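The **Tetier Dowel Exercise** is a student project in robot manipulation, taught as the second half of an introductory automation course at the Tetier night school. Students program a simulated arm to hold a thin wooden rod and bring its free end to chosen points over a rumpled sheet. The exercise is run entirely in software. It is known among students as "the stick," and its written handout is titled *Tool Tip Control over Soft Surfaces*.

## Background

The course was first offered with a block-stacking task. Course staff dropped it after two terms, on the grounds that students could finish it by replaying a fixed list of joint angles. The dowel exercise was written to replace it. The rod moves the point of interest away from the fingers, so that a small error in wrist angle becomes a larger error at the tip. The sheet has no flat reference plane, and a height that is safe at one point may be too low at another.

The scene file was prepared in a rendering package called Trutarov, which the school also uses for its mechanics labs. The class works in teams of two. Enrollment is limited to 30 students by the number of workstations.

## Setup

The simulated arm is a Franka Emika model with a parallel gripper. The rod used in the exercise is light in color and carries a wide black band, which students may use as a visual reference when checking how the rod sits between the fingers.
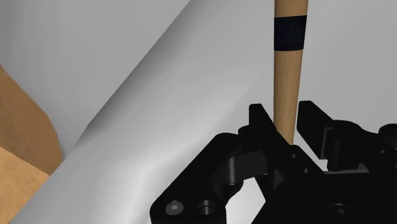 **Harish Poduval**
Course instructor and editor of this entry

Each team receives the same scene, the same starting pose and a short control library. The library accepts a target pose for the wrist and a target opening for the gripper. It doesn't accept a target for the rod tip. Computing the tip position from the wrist pose, the rod length and the rod angle is the first graded part of the work.

The rod is treated as a rigid body and isn't fixed to the gripper. If the fingers are commanded too far apart, the rod can shift or fall. If the commanded force is too high, the contact solver may become unstable and the rod may turn in the grip. Teams are expected to find a usable range by trial and to record it in their log.

## Procedure

The exercise is divided into stages, each submitted separately.

1. **Calibration.** The team measures the offset from the wrist to the rod tip and writes it as a fixed transform.
2. **Hover.** The tip is moved to a list of points above the sheet and held at each one. Contact with the sheet ends the run.
3. **Trace.** The tip follows the line of one fold from end to end at a constant height.
4. **Touch.** The tip is lowered until the contact sensor reports a force, then raised again.

A run is limited to 6 minutes of simulated time. Teams may repeat a run as often as they like before the deadline, which falls in August in the standard calendar. Only the last submitted run is graded.

Most lost points come from the trace stage. Folds change height along their length, and a path planned from the two end points alone will usually meet the fabric somewhere in between. The handout recommends sampling the surface at short intervals and fitting a smooth curve through the samples. It also warns against large wrist rotations near the end of the path, where the elbow approaches its limit.
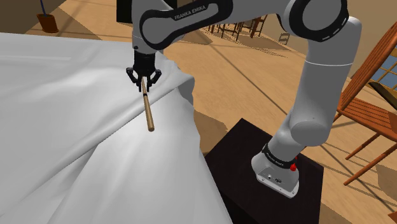 Vasanthi Mudaliar objected on the discussion page that the hover stage rewards slow motion more than good planning, and proposed scoring the path length as well as the contact count. She also wrote that the handout should state the sampling interval it has in mind, as "short" had been read in very different ways by different teams. The second suggestion was adopted in the current handout. The first remains open.

## Grading

Scores are computed by a script named Fuvix, which reads the run log and compares the tip position with the target at each time step. The script doesn't use rendered views. A written report counts for around a third of the final mark and must include the calibration transform, a plot of tip error over time and a description of at least one failed run.

Reports that omit the failed run are returned without a grade.

## Variants

A shorter version, called the Bhattacharjee variant, removes the touch stage and gives the tip transform in advance. It is used in the summer program, where students have less programming experience. An advanced version starts the rod at an unknown angle and requires the team to estimate it before the first motion.

## See also

- Forward kinematics
- Tool center point
- Cloth simulation
- Contact force estimation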